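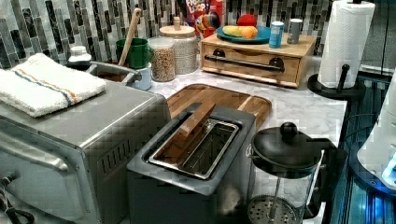 Hevska Bread Box, Light Wood, One Drawer

The maker, Storurholm, says this box "keeps a loaf bakery fresh." We doubt it. It's a wooden box with a drawer. Bread goes stale in it as it does in any other bread box, maybe a little slower than on a bare counter, and we haven't seen a test that says otherwise. Buy it if you want the loaf out of sight and something flat to set things on.

The top is the part we'd pay for. A plate of fruit and a couple of cans fit up there, with jars and cereal lined up next to it along the backsplash. If your counter already has a toaster oven on it, measure first. The Hevska is 15 inches wide and the drawer needs clear space in front to open all the way.

Storurholm also says the drawer is good for 3,000 openings. How they arrived at that, they wouldn't tell us. The black bar handle is held by two posts, and we suggest checking the screws after the first month.

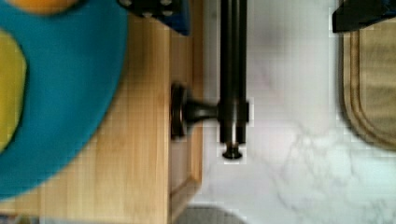
Dark handle against light wood, with white marble and a woven cloth alongside.

What we'd ask before ordering

Do you buy long loaves? A baguette won't go in whole. A sandwich loaf will, plus a bag of rolls if you aren't fussy about squashing them.

Will it match? "Light wood" covers a lot of ground, and the tone changes from one box to the next. Dunham stores have one out on display, so go look.

Is the Damgaard any better? It costs more and has a lift-up lid, so you lose the top as a shelf every time you want toast. We'd skip it.

Care: wipe with a damp cloth and dry it right away. Empty the crumbs. Not for the dishwasher.

Warranty: 2 years on the drawer and handle. Stains and scratches aren't covered.

Ships in 3 days from Dunham. Returns must be unused, with no crumbs.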